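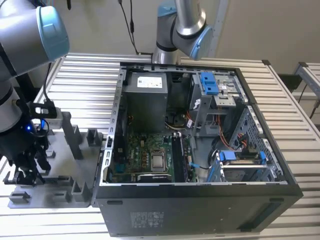

Lay the tower on its side before you do anything inside it. Most questions we get at the Brallby bench come from people who tried to refit a cooler with the case standing up, one hand holding the heatsink and the other hunting for a screw. With the case down and the side panel off, the board faces you and the processor sits bare in its socket near the middle, with the memory slot to its right. Everything below assumes you've got that far with your own machine.

Search the help pages Go Clear

Reading time: 3 minutes

Do I have to unplug it if it's switched off?

Yes. Switch off at the wall, pull the power cord, then hold the front button in for 10 seconds. Take out the monitor and network leads too, or they'll catch when you turn the case over.

Can I leave the processor in the socket while I clean it?

Yes, and we'd prefer you did. Keep the lever down. Use a lint-free cloth with a little isopropyl alcohol and wipe from the outside edge toward the centre, so the old paste doesn't end up on the board. Turn the cloth often. Grey smears on the metal are fine on the first pass and should be gone by the last.

The heatsink won't come off. Should I pull harder?

No. Old paste sets like glue. Check that every screw is free, then twist the heatsink gently a few degrees each way until it lets go. If it still won't move, put the machine back together, run it for 20 minutes to warm the paste, shut it down and start again.

How much new paste?

A blob the size of a small pea, in the middle. Don't spread it — the heatsink does that when you tighten it. Go corner to corner, a couple of turns at a time.

Do the drives need to come out?

Not for this job. On the Dell we use at the bench, the hard drive bay has blue plastic parts and there's more blue plastic at the top of the optical drive cage. Leave those alone unless a cable is in your way.
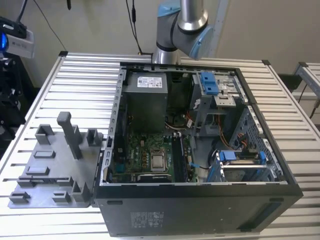

Thérèse Lapointe wrote in to ask whether the power supply should be opened up and cleaned while the case is apart, as hers was full of dust. No, please don't. It can hold a charge well after it's unplugged. Blow the dust out through the vents with canned air and leave the cover on. If the fan grinds or won't turn, replace the whole unit.

What about loose connectors?

Take a photo on your phone before you unplug anything. When you're done, compare. The fan lead is the one people forget, and many machines will stop at start-up with a fan warning if it's missing.

Will I lose my files?

Changing the paste doesn't touch them. Back up anyway.

What do you charge if I'd sooner not do it?

Cleaning and new paste is $20 at the bench. Bring the tower only, no keyboard or screen.

Comments (3)

Austra Venckus
The twist worked. I'd been pulling straight up and was getting nervous about the socket.

Jin-sol Sung
Is paste from an opened tube still good? Mine's been in a drawer for a couple of years.

Ro-un Na
Jin-sol, squeeze a bit out first. If it's runny or crumbly, bin it. Mine had separated and I bought a new one.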